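Bostlow Football Club: Minutes of the Youth Section Meeting
Held in the clubhouse in February, 7.30 pm

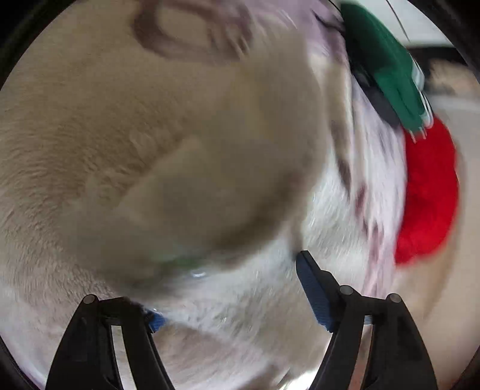
Tan plush, close up.

Present: Bilal Kassab (chair), the team managers from Under-9 to Under-18, the club secretary, the welfare officer and four parents.
Apologies: Under-12 manager.

1. Minutes of the last meeting
Agreed, with one correction. The Under-14 away match at Nerkden was postponed and not abandoned.

2. Matters arising
The goal nets on the bottom pitch have been replaced. The secretary has written to the league again over the unpaid referee's fee and is still waiting for a reply.

3. Under-18s
The manager reported that 2 players have been asked to train with the first team on a regular basis. Both will stay registered with the Under-18s until the end of the season and can play for either side under league rules. A parent asked who decides if both teams have a match on the same morning. It was agreed that the Under-18s have first call in cup matches and the first team in all others. Managers are to speak to each other before they speak to the player.

4. Released players
There was a long discussion on players who come to us after being let go by academies. Bilal Kassab said they should have the same trial period as any other new player and should not be promised a starting place. The Under-16 manager disagreed and said that good players will go to Daher Rovers if we keep them waiting. The trial period stays as it is for now. To come back to the next meeting.

5. Pitches and training
The top pitch is holding water by the car park goal. No training on it until further notice. The Under-10s and Under-11s will share the Kodeck Road cage and finish by 7 pm so that the Under-15s can start on time. Cones and bibs must go back in the container and the padlock must be closed.

6. Money
The section has been given £200 from the quiz night. Agreed to spend it on match balls, sizes 4 and 5. Subs are outstanding in three age groups and managers are asked to chase these before the end of the month.

7. Summer tournament
Room for 20 teams. Entry forms to go out once the county has approved the date. The Under-13 manager will ask about hiring toilets.

8. Any other business
The welfare officer reminded managers that first aid certificates need to be renewed before next season. Two have already run out and those managers have been told.

A parent asked for kick-off times to be sent out earlier in the week. Agreed.

Meeting closed at 9.10 pm. Next meeting in April, same place.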